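**Pinza paralela Nitden 2 dedos – ficha de producto y notas de banco**

Ref. interna 237. En stock, salida desde almacén Cordeiro. Precio a consultar, portes aparte.

Pinza eléctrica de dos dedos, acabado negro mate. Pensada para piezas ligeras y blandas: alimentación, envase pequeño, muestras de laboratorio. Para chapa o pieza de fundición mirar la Brindgate, que aprieta bastante más.

### Lo que lleva la caja

- pinza con muñeca y cable
- juego de dedos angulados (montado)
- tornillería y llave
- hoja de calibración

El adaptador de brida NO va incluido. Pedirlo junto con la pinza, suelto tarda mas.

### Prueba con producto blando

La hemos comparado con la Hodusance en el banco de montaje de sándwiches. Mismo brazo, misma mesa, mismas recetas. Rebanada de pan, lechuga, tomate, beicon, loncha de queso – de recipiente a plato. Las dos pinzas con los dedos de serie, sin silicona ni fundas.
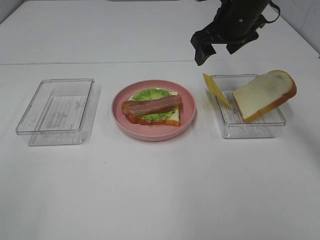
*Nitden sobre el recipiente del pan y el queso; a su lado, el plato con el sándwich abierto.*

Resumen rápido:

- **Pan:** bien con las dos. La Nitden marca menos la miga si se baja la fuerza al mínimo.
- **Queso:** lo más difícil. Tumbado en el fondo no hay manera, de pie o apoyado en el borde sí. Colocar la loncha inclinada al cargar.
- **Lechuga:** la Hodusance la suelta mejor. Con la Nitden abrir del todo y esperar un momento antes de subir.
- **Beicon:** sin diferencias. Limpiar dedos a menudo, la grasa se nota enseguida.

Ojo con los recipientes transparentes: la cámara pierde el borde con según que luz. Eso no es cosa de la pinza pero nos lo preguntan siempre. Enseñar la posición a mano y listo.

### Vida útil y mantenimiento

Revisión de holgura cada 2000 ciclos. Engrase solo con la grasa del fabricante. No sumergir. Paño húmedo y secar, nada de manguera. El cable dejarlo con bucle amplio en la muñeca, si va tirante acaba rozando en los giros.

### Cuál pedir

Comida, piezas irregulares, poco peso – Nitden. Hoja suelta todo el día – Hodusance. Cajas rígidas cualquiera de las dos, decidir por plazo de entrega.

Tenemos unidad de prestamo para pruebas, sujeta a disponibilidad. En junio la lista ya está completa. Consultas técnicas y dedos a medida: Margarida Valente, por las mañanas. Indicar modelo de brazo y tipo de brida en el primer correo, por favor.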